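Chapter 6
Window Coverings and Daylight in Shared Rooms
Reading time: 4 min

A roller blind is specified by three values: fabric width, drop and openness. Drop is measured from the tube to the lower hem bar. When the drop is shorter than the window, a strip of glass stays clear and low-level light still enters the room.
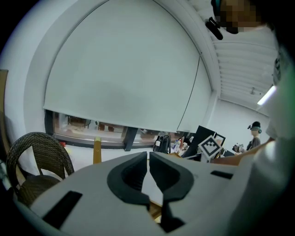 Figure 6.1 White roller blind, lowered, with a strip of window uncovered below the hem bar.

Furniture near the glass receives the most direct light. Workneh (Section 6.4) recommends a clearance of 30 cm between the blind and any chair back or desk. In deep rooms the far end depends on ceiling fixtures – the blind has little effect there, and the two sources are calculated separately.
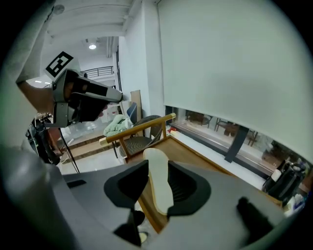 6.1 Measuring the Drop

Measure at both sides of the opening and record the smaller value.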